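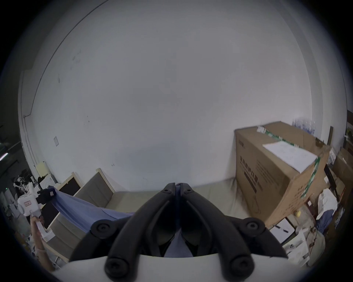
Analyn Belmonte asked under my last post how often the fingers on a hand-held gripper need to be looked at, and whether it's enough to tighten things when they start to wobble. I wrote a two-line reply and then deleted it, as the answer is longer than that.

If you wait for the wobble you have waited too long. With cloth, which is what we do most of the day now, a finger that has shifted a little at the root closes with the tips slightly apart or one ahead of the other. You don't feel it in the handle. You squeeze, the cloth comes up, you carry on. Then somebody goes through the recordings and finds that the edge slid on every other grasp, and a morning's work goes in the bin. We lost most of a Tuesday that way in our first month with the pair, and I have been fussy about it ever since.

The routine I use now is short. Before anything else I close each gripper slowly, with nothing in it, and look at where the fingers meet. The tips should come together at the point. If they cross or leave a gap, I stop there and go to the screw caps. I check all of them by hand, the ones out on the arms and the ones down by the housing, on both grippers, even if only one looks off. I used to do them with a driver and I overdid it twice. A cap that is too tight makes the arm stiff, and the stiffness is harder to find afterwards than the looseness was.

After that comes what I call the rag test. I take a piece of plain cloth, put one end in each gripper, and pull gently until it is straight. Hold it for a slow count, let it go, swap hands, do it again. Any slip and the finger surfaces get wiped down. Lint is usually the cause. It collects near the tips where you can't see it unless you open the fingers all the way and turn the thing toward a light.

Every 2,000 grasps I take the fingers off and do it properly. The count comes from the log, so I don't have to guess. It takes me 6 minutes a side when nothing is wrong. I clean the seats where the arms go in, look for hairline cracks near the holes, and put everything back in the same order. Mark your left and right fingers before you take them off. I didn't, the first time, and the Worholm set went back together mirrored. It closed fine. It just closed a little to one side, and I spent an evening blaming the camera mount.

Gerardo Cruzado does the same job on the other pair and he disagrees with me about grease. He puts a dab on the pivots. I leave them dry – grease finds its way onto fabric sooner or later, and a spot on a light cloth will show up in everything you record after that. His pair is still running well at over 100 hours, so I can't say he is wrong. He also does rigid parts more than I do.

Spares. I keep one full set of fingers and a bag of caps in the drawer with the chargers. The Piras caps fit, but the heads are a bit shallower and my thumb slips on them. I would only use them to finish a day.

One more thing for Analyn, who also asked about recalibrating. If I have only tightened caps, I don't. If a finger has been off, I do, every time, opening and closing fully and checking that the width reads zero when the tips touch. Ours came back 2 millimeters off after the last change and I would never have seen that by eye.

I still have to sort out the trigger on the left one. It returns slowly when the room is cold in the morning and by lunch it is fine. The spring is the likely suspect, and I have a new one on order from Karport. I'll write that up when it's in.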